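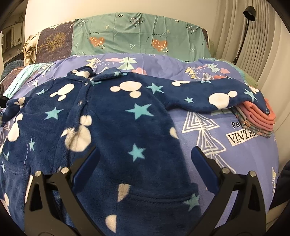 My mother kept one drawer for clothes that did not fit anybody. When I was a boy in a town much hotter than this one, I believed every house had such a drawer. A shirt went into it when my oldest brother became too big, and it came out one or two years later, when the next brother was ready. By the time it arrived to me it had the shape of three persons. I did not like this. I say it because I am going to defend the drawer, and the reader should know that as a child I was against it.

Since October our building in Brarndale has a shelf near the mailboxes where families leave children's clothes for other families. It was Guadalupe Bañuelos from the second floor who put it there. There is no list and no rule, only a paper that says "Take, leave, wash first." In the last months I have heard three opinions against this shelf, and I want to answer them, because I think they are opinions many people have about used clothes in general.

The first opinion is from my neighbor Kane Rutherford, and he told it to me very politely. He says that children's clothes are now so cheap that the work of passing them is worth more than the clothes. You must wash them, fold them, look for the stains, carry them down. For the same hour he can work, and with the money of this hour he can buy two new sets of pajamas. As arithmetic I cannot find the mistake. But I notice that he counts his hour and he does not count the hours of the person who sewed the buttons. My aunt sewed collars in a factory for eleven years, and I remember her fingers better than I remember her face. A piece of clothing is cheap when somebody in the line received little. I do not say this to make Kane feel guilty, he is a good man and he has lent me his ladder many times. I say only that the price on the label is a small part of the story, and that it is a strange idea to treat a thing as worthless because we paid too little for it.

Also, the children do not use the clothes. I mean they do not use them up. An adult wears his trousers until the knees become thin. A child of two years wears a warm pajama for one winter and in spring the wrists are outside. The fabric has maybe four more winters inside it. Who will have those winters, if the first family puts it in the trash?

The second opinion is more difficult for me, because it comes from people who grew up as I did. Gumaro Quintero, who is my friend since the first English class we took here, does not allow his wife to take anything from the shelf. "My daughter will not wear another person's clothes," he told me. "For that I came." I understand him completely. When you have been the third brother, new clothes are not vanity. The smell of a new shirt, with the pins still in the collar, is for some of us the smell of having arrived. I bought my son's first jacket new, in a real store, and I paid 40 dollars that I should have used for the electricity. I would do it again.

But I asked Gumaro if he would put his daughter's old clothes on the shelf, and he said of course, he does it already. So he is happy to give and ashamed to receive. I think this is very common, and I think it cannot work. If all the people only give, the shelf becomes full and then it becomes garbage. Somebody must be willing to take, and the person who takes does the same service as the person who gives. In my language we have one verb for lending and a different one for borrowing, as in English, but my grandmother used the same for both, and nobody corrected her.

The third opinion is the one of the experts. In the newspaper of our district, Leopoldo Robles wrote that these exchanges change nothing because the big quantity of clothing waste is made by the industry, and families should write to their representatives in place of folding socks. His article had 694 words and I agree with almost all of them. The part I do not accept is "in place of." I wrote the letter. It took me an evening, with the dictionary. Afterward my hands were free again and the socks were still there.

I have also some complaints about the shelf, to be fair. People leave single gloves. People leave things with the zipper broken and do not say it, so another mother discovers it in the morning when she is already late. And there is a kind of generosity that is really cleaning your closet at the cost of another person's closet. The paper should say "wash first, and repair first," in my opinion. I proposed this to Guadalupe and she answered that if we ask for repairs nobody will bring anything. Perhaps she is right. Now I keep a needle and a tin of buttons, and when I pass by in the evening I take what needs a small repair and bring it back the next day. I am slow, but the television does not mind.

My son is already nine and he has opinions. Last winter he found on the shelf a sweater that had been his, then had been of the boy in 391, and had come back. He held it on his chest and it covered almost nothing. He was not sentimental. He asked who would have it next, and then he asked if we could have soup.

Gumaro's wife, I should say, took a raincoat last week. He has not mentioned it and I have not asked him.

Recent in Opinion
The bus to Bonwood should run after 9 p.m.
Why I stopped correcting my father's English
Letters: parking behind the library, again
Tiburcio Zavala: What a barber hears
A small argument for long lunches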